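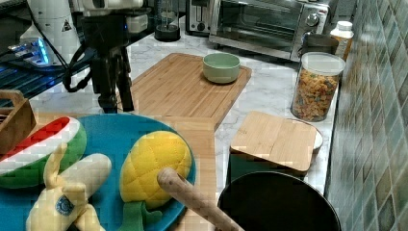 Figure 2. Toy food and kitchen items on a worktop, including a plush banana, a plush pineapple and a rolling pin.

3.2 Storage and sharing of play materials

The survey covered 22 lending collections in the Fikow district, which together held 3,000 catalogued items. Each collection was asked how its stock was grouped, how often sets were checked on return, and what was done when a piece went missing. Soft toys and pretend food (Figure 2) were recorded under a single heading, as most collections did not separate them in their own lists.

Borrowing was highest in August, when local nurseries were closed. The Sistidholm collection allowed families to keep a set for 5 weeks during this period; all others kept to their usual term. Missing pieces were reported more often for large mixed sets than for small ones, and the difference remained when the age of the set was taken into account.

Charges for lost pieces varied widely. Bustari made no charge and replaced items from donated stock, while Rostami asked for a deposit on joining. Records of deposits were incomplete for the earlier part of the study and have been left out of the totals given in Section 4.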